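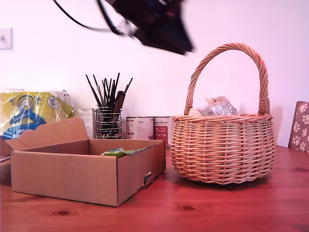 Cardboard box, woven basket and household items on the table.

2 min read

Call for participants: household packaging study

Morkia is looking for people in the Pranau area to keep a diary of the packaging that comes into their homes. We want to know what gets reused, what gets recycled and what goes straight in the trash. The study runs for 7 weeks and ends in November.

You can take part if you are over 18, do most of the food shopping for your household and live within the Pranau city limits. Renters and owners are both welcome.
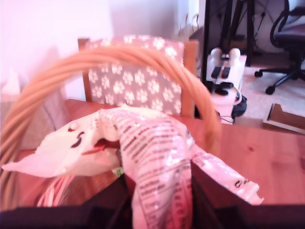
Plastic packaging under a wicker basket handle.

What you will do: save your packaging, sort it once a week and fill in a short form, online or on paper. Glass is included. Garden waste is not.
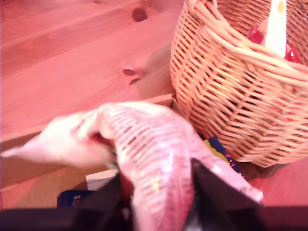
A white, mesh-like item, one of many soft materials found in homes.

There are two interviews, one at the start and one at the end. Each takes an hour and can be done by phone -- evenings are fine. Households that finish the diary receive $209.

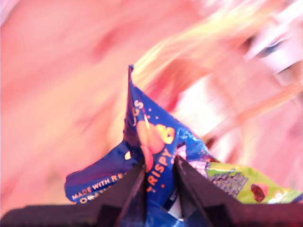
Please do not wash or flatten anything before you write it down. Pets' food packaging counts too.

To apply, send your name, zip code and household size to Morkia, Room 1205, Astum Building, Cárdenas Street, Pranau. Paper forms are available at the front desk.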